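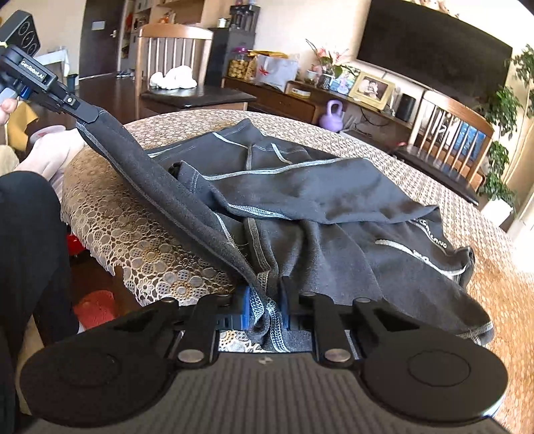
Can a Machine Fold the Laundry Yet?

Flarness picture pages, Chores and Machines, part 4: clothes

Earlier parts of this series looked at floors, dishes and shelf stocking. Part 4 is about laundry, and mostly about the last stretch of it, after the dryer. The washer has been automatic for so long that people have stopped thinking of it as a machine that does a chore. Folding is still done by hand in nearly every home.

The pictures show the work at hand: one dark gray top, one round table, and two grippers to do the job that fingers usually do. Notes follow on where things stand at home and in the shop.

Picture 1 (top of page): Two grips, one garment
One gripper has the cuff and lifts the sleeve up and away. The other has a gathered edge of the fabric between its blue pads. A person's hand is on the far gripper. The rest of the top is bunched on the tablecloth, with some white lettering showing near a hem.

A shirt is harder to handle than a box or a cup. A cup has the same shape each time you reach for it. A shirt has a new shape every time you put it down, and half of it is usually underneath the other half. Before any folding can start, something has to find a sleeve, or a hem, or a shoulder, and know which one it has found. People do this by feel and don't look very hard.

Thickness is the other trouble. Two pads closing on a single layer of knit is a different job from two pads closing on three layers, and from above the two can look the same.

In the shop
The commercial side is further along, as long as the goods are flat. Zinchenko, a linen service in Hivside, runs a feeder and folder line for sheets and table linen. It does 800 pieces on a day shift. Two workers still clip the corners by hand at the front end, and anything with sleeves goes to a separate table.

Garkach sells a smaller folding unit meant for clothing stores. We watched it for an afternoon in March with a mixed basket of 131 items. T-shirts went through well once a person had clipped them in place. Hooded tops jammed it twice, and it will not take socks or anything with a belt. The store manager's view was that it saved time on big deliveries and was in the way on every other day.

So the shop answer is yes for sheets, partly for T-shirts, and no for the rest of the rack. 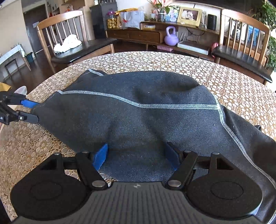 Picture 2: Blue fingertips down on the fabric, with a second gripper at the left corner.

At home
The top lies flatter in the second picture, though it still has wrinkles and a raised fold near the middle, and on the right it hangs over the side of the table. A fold like that is a small thing to a person. You run a palm across it and move on. With narrow fingertips, smoothing takes a series of small presses and pulls, and each one can shift a part that was already straight.

Our reader poll asked which clothing chore people would hand to a machine first. We had 100 replies. Folding came first, ironing second. Matching socks did better than we expected. A few people said they like folding and would keep it.

For now our rating for laundry folding at home is "not yet." Floors are still the only chore on our list rated "mostly."

Part 5 covers beds and bedding.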